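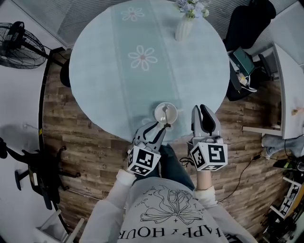 4.2 Open day at the Drikby site

The second part of the study took place during the open day at Drikby on 16/03/2021. Up to that point, all demonstrations had been recorded by project staff who had used the hand-held grippers for weeks. We wanted to know how people with no training would handle them, and how many of their recordings would be good enough to keep.

Visitors signed up at the Hosusow desk near the entrance and signed a consent form. Each one watched a staff member do a task once and then tried it with both grippers. Staff answered questions but did not touch the grippers while a recording was running. Visitors could stop at any time, and most stayed for several tasks.

The tasks were taken from the Ronholm household list and were limited to light objects on a table. Figure 4 shows the bowl and spoon setup, with the operator seated and a gripper in each hand. The pose of each gripper is recovered from the square black-and-white codes on the cube below the jaws. Task instructions were given out loud and kept to one sentence. We did not tell visitors which hand to use for which object.

In total, 2,345 recordings were made. Of these, 1,872 had usable tracking from start to finish. The rest were dropped, mostly for one of two reasons: the operator turned a wrist so far that the codes could not be read, or an arm crossed in front of the other gripper. A second check removed recordings in which the task was not completed, which left 1,336 for training.

Spoon tasks gave visitors the most trouble. Many closed the jaws too early and pushed the handle away, then tried again from a steeper angle. We kept 322 recordings that contain at least one such retry followed by a finished task. They are labeled separately in the Jiang split, and Section 5 reports results with and without them.

Visitors also worked more slowly than staff and paused more often between steps. We did not trim these pauses. Comments left at the desk were mainly about the weight of the grippers and the stiffness of the trigger, and both points were passed on to the hardware group in March.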